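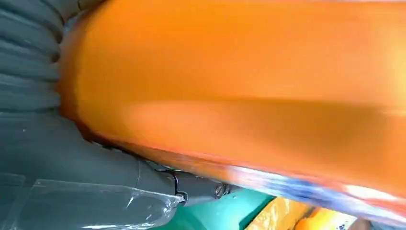

Geetha Bhat

Category: Work with us > Part-time and temporary

Packing table assistants, Rarusgate

Clukia is looking for two people to join the packing table at our Rarusgate unit from June. The work is part-time and temporary, three months to begin with, and may be extended if the autumn orders come in as we expect. You would be working with me and with Saeed Hosseinzadeh, who runs the table day to day.

We pack household goods for small sellers. Most of it comes to us in bottles and soft packs, and it has to leave again in mixed parcels with the right items in them and the labels readable. On a normal shift the table gets through almost 1000 items. It is steady work and you will be on your feet for a good part of it, though there are chairs and you can sit for sorting.

What you would be doing

Taking bottles and packs out of their delivery cartons and laying them on the green table, caps all facing the same way. Checking that each cap is on properly and that the label is straight and not torn. Putting aside anything dented, sticky or short of its cap, and writing it in the returns book. Grouping items by order and packing them into cardboard boxes. Clearing the table at the end of the shift, including tape ends, which get everywhere.

Bottles are laid on their sides while an order is being put together and are only stood up for the final check. Please don't stack them more than three high in the boxes. The Namboodiri orders have their own packing sheet and Saeed will go through it with you in your first week.

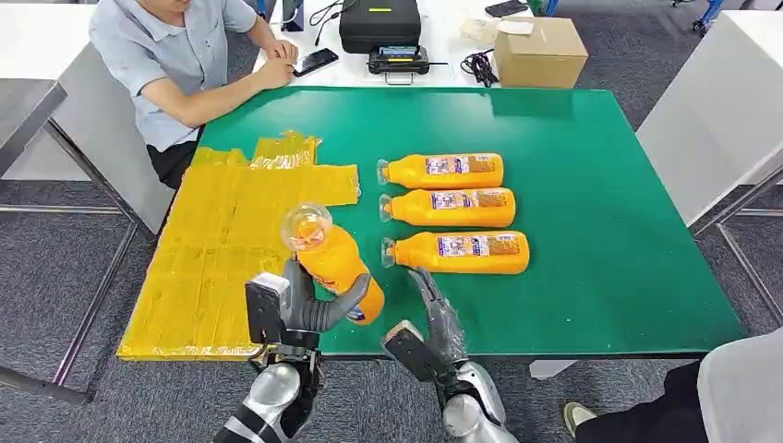

What we are looking for

You don't need to have done packing before. We would like someone who is careful with their hands, can read small print on a label and doesn't mind doing the same job for a couple of hours. You should be able to lift a full box from the floor to the table. Some written English is needed for the returns book.

Experience with the Fakell stock system would be handy, but we can show you.

Hours and pay

Shifts are four hours, morning or afternoon, and we try to keep people on the one they ask for. Pay for a week of five shifts is £240 before deductions. Phones may be kept with you but not on the green surface. Tea and coffee are provided, and there is a fridge for your lunch.

How to apply

Send a short letter or email to Geetha Bhat at the Rarusgate office, Unit 115, saying which shift you would prefer and when you could start. A CV is welcome but not required. Please apply by 24 May 2024. We will ask people in for a short chat and half an hour at the table, which is paid.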